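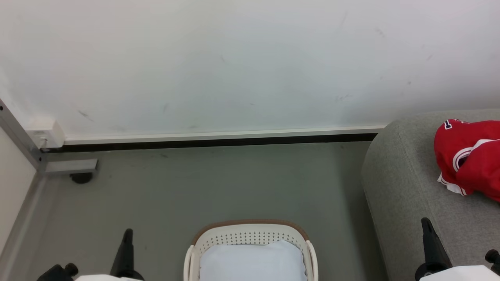 Cesto branco com pano azul-claro dobrado.

Início | Receitas | Técnicas | Cozinhas regionais | Ajuda da comunidade

Publicado em 2022-03-09 por Nadège Fleury

Gratin dauphinois: leva queijo ou não leva?

Prezados membros, solicito esclarecimento sobre a composição do gratin dauphinois. O caderno de receitas da associação Drurance, à qual pertenço, indica batata, leite, nata, alho e noz-moscada, sem qualquer menção a queijo. Em contrapartida, o restaurante Delaunay, onde jantei em novembro, serve o prato com uma crosta espessa de queijo ralado e apresenta-o na ementa como «tradicional». Pretendo prepará-lo para 4 pessoas, com 500 g de batata a acompanhar um assado, e gostaria de saber qual das versões devo seguir. Agradeço ainda indicação quanto à lavagem das batatas depois de cortadas, pois o caderno é omisso nesse ponto.

Anatole Bailly

Cara Nadège Fleury, a versão do caderno é a que corresponde ao uso mais antigo. O gratin dauphinois clássico dispensa o queijo: a crosta forma-se com a própria nata, desde que a cozedura seja lenta. A preparação com queijo é corrente e perfeitamente legítima à mesa, mas aproxima-se do gratin savoyard, que leva queijo e, habitualmente, caldo em lugar do leite.

Quanto às batatas, não devem ser lavadas depois de cortadas. O amido que fica à superfície das rodelas é o que engrossa o líquido — se for eliminado, o fundo da travessa fica aguado. Lave-as inteiras, descasque-as, seque-as com um pano e corte-as em rodelas finas. Esfregue a travessa com alho, unte com manteiga e leve ao forno moderado até que a lâmina de uma faca entre sem resistência. Recomenda-se um repouso de alguns minutos antes de servir.

Nazanin Pakzad

Ponho sempre queijo e nunca recebi reclamações. Convém usar pouco sal.

Odette Tessier

Subscrevo a resposta de Anatole Bailly, com 2 observações. A primeira diz respeito à variedade: as batatas de polpa firme mantêm a forma, ao passo que as farinhentas dão um resultado mais cremoso, e ambas são admissíveis. A segunda refere-se à quantidade. 500 g para 4 pessoas é suficiente como acompanhamento, mas escasso se o gratin constituir o prato principal.

Caso opte pelo queijo, sugiro que não o designe como «dauphinois» na ementa — entre convidados da região, a questão ainda suscita debate.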